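Skedia Hand-Held Gripper: Set-Up Guide
Section 3. Before you order
Revised 29 January 2024, Ryan Lockwood, Linstead office

Read this before Section 4 (unboxing). Most of the support calls we get from new sites are really ordering calls. Wrong mount, no spare pads, no desk to charge on.

3.1 What you are buying

Prices are ours, in pounds, before VAT. Good until the next revision of this guide.

Gripper, complete (body, fingers, one set of pads fitted): 1,378
Vaněk wrist mount with camera bracket: 600
Spare pads, two pairs, with screws: 65

That is one station. A station is one gripper, one operator, one worktop. Two people sharing a gripper is still one station and should be budgeted as one. Don't halve the pads.

Not included: laptop, storage, tripod, crockery. Carriage is quoted separately from the Ellholm warehouse.

Note: the older mount fits the body but not the bracket. If you already own one, tell us at order stage. We can't swap it after it has been screwed down.

3.2 Choosing the site

A real kitchen is fine. You do not need a lab bench, and several customers who paid for one went back to the kitchen within a month.

1. Pick a worktop with clear space at the front edge. The gripper body is wide and needs more room than your hand does.

2. Leave the normal clutter at the back if your task plan calls for it. Dish rack, jars, whatever lives there. If it's glass and within reach of the fingers, decide now whether you mind losing it.

3. Find the sockets. Charger needs one to itself. Note any appliance leads that hang down to the worktop and tie them back, fingers catch on them.

4. Check the light at the time of day you'll be working, with the blinds how they will be. Shiny cookware throws highlights. Budget for a matt lamp if the kitchen has only one ceiling light.

5. Walk the job once by hand, no gripper. Write down every object you touch. The list is your props order, see 3.3.

Caution: do not work over a lit hob or next to an open flame. Pads are not rated for it and neither is the bracket.

Small thin things are where sites under-plan. Chopsticks lying crossed on the worktop look like nothing on a kit list, then take up most of the session. Allow for duplicates, mixed colours if your plan asks for them, and a cup or holder to put them in.
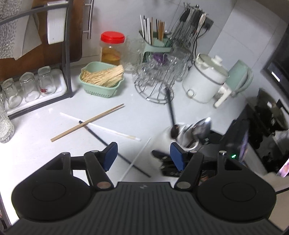 3.3 Props budget

Keep it separate from the hardware budget. Different people sign it off at most places and it gets spent in dribs and drabs.

1. Start from your list (3.2 step 5). Cross off what the kitchen already has.

2. Buy the rest locally. Ordinary shop stuff. No need to match sets.

3. Order double of anything breakable. Glasses, cups, bowls.

4. Food: buy fresh per session, put it under consumables. A bundle of enoki in a basket is cheap but you can't keep it for next month.

5. Keep receipts in one envelope per station. Sounds fussy. Do it anyway.

Heavy items need a look before you commit. A ceramic crock full of ladles and spatulas is a lot more weight than the crock you weighed in the shop, and the long handles swing it about when the jaw closes on the rim. Weigh it loaded. Compare with the limit printed in Section 7.
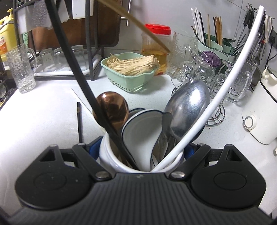

If it comes out over the limit, take tools out untill it doesn't, or drop that task from the plan. Don't tighten the linkage to make up for it. Bent linkages are not covered, and a replacement is quoted as a repair, not as a spare.

Handles also matter for the camera bracket. Anything tall enough to pass close to the lens will touch it sooner or later. Either lay the tall tools down or set the bracket to the upper hole (Section 5).

3.4 Time budget

People forget this one.

First fitting of mount and bracket: about 30 minutes. Quicker after that. Then a practice session for each operator, and don't count anything from it towards your target. They will drop things.

Add time at both ends of every session. Putting the worktop back how it was between runs is real work, and it falls on the operator unless you plan a second pair of hands. For tasks with lots of small pieces we'd plan the second person from the start.

Wiping down pads: end of each session, damp cloth, no solvent. Dry before charging. Screws checked at the same time, pivots first.

3.5 Placing the order

1. Fill in the order form, one line per station. Put the site address on it, not just head office.

2. Tick the mount type. Blank means new Vaněk mount.

3. Say left-handed or right-handed for the bracket. Can be changed later but it's a nuisance.

4. Add spare pads now. They ship free in the same box, carriage is charged if they go on there own.

5. Send to the Linstead office. You'll get a quote back, check the quantities, sign, return.

Note: Ellholm closes for stocktaking in December. Orders signed late in the year go out once they reopen. If your budget has to be spent before year end, ask for an early invoice when you send the form.

Multi-site orders: send one form per site even if one person is paying. Boxes are packed by form.

Queries about anything in this section to Ryan Lockwood, with your quote number in the subject line. Repairs go to the service desk, see back page.

Next: Section 4, Unboxing and first charge.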